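Chapter 13
Perception in the Control Loop: Estimating Rims, Edges and Contact

Margarida Bastos and Aiman Sutanto

13.1 Introduction

Chapter 12 treated the grasp planner as a consumer of object poses and left open the question of where those poses come from. In this chapter the pose estimate is produced on line, from colour images, while the arm is moving. The treatment is restricted to rigid, open containers on a planar support. This class is narrow, but it exposes most of the difficulties met in practice: weak texture, specular reflection, partial views and self-occlusion by the tool.

The reader is assumed to be familiar with the pinhole model, hand-eye calibration (Chapter 6) and the damped least-squares controller (Chapter 9). Code listings use the Sestorach middleware, although nothing in the derivations depends on it.

13.2 The rim as a geometric primitive

A circular rim of radius r lying in a plane parallel to the support projects, in a calibrated view where it is wholly in front of the camera, to an ellipse. Given the plane height and the radius, the centre can be recovered from a sufficiently long visible arc. The entire ellipse is seldom available at wrist range, and the fitting stage must therefore accept a truncated contour and report a covariance that grows as the arc shortens.
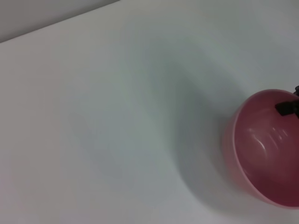
Two sources of false edges require separate handling. The first is the highlight on a glossy inner wall. Highlights follow the curvature of the wall, and a naive edge detector will return them as a second, smaller arc. They are rejected by thresholding on saturation before the gradient is computed. The second is the soft shadow on the support surface. Its gradient is shallow compared with that of the rim, and a modest increase in filter scale is enough to separate the two. Blackwood's variant of the fitter, discussed in Section 13.5, samples 2,000 candidate arcs per image and scores each against the colour model on both sides of the contour.

13.3 Fusing wrist and head views

The wrist camera offers resolution close to the contact point but little context. The head camera sees the workspace at coarser scale and includes the tools themselves. The estimator in the Budia package treats the two as asynchronous measurements of a single state vector, comprising the rim centre, the rim height and the radius. Each measurement is stamped at exposure and applied to a buffered state; late arrivals are handled by rollback and replay.

Tool pixels in the head view are masked by rendering the arm model at the stamped joint configuration. The mask is dilated by 2 pixels to absorb calibration error. Excessive dilation removes precisely the part of the rim where the finger is about to close.
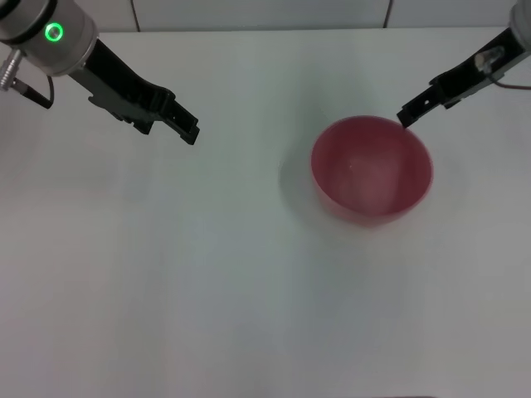

Figure 13.1 Head view of a two-arm workspace. The right finger is over the far rim of the bowl; the left gripper is clear of it.

The planner assigns a role to each arm before motion begins. An arm without a contact goal is still included in the collision model and still contributes to the mask. Omitting it is a common programming error and produces an intermittent bias in the estimated centre whenever the unassigned arm crosses the contour.

13.4 Organisation of the chapter

Section 13.5 derives the arc fitter and its covariance. Section 13.6 develops the buffered filter, following the notation of Latuheru and Tjoa. Section 13.7 closes the loop through the velocity controller and analyses stability under delay. Exercises marked with a dagger require the Wundside simulator, configured with the supplied set of over 3,000 rendered views.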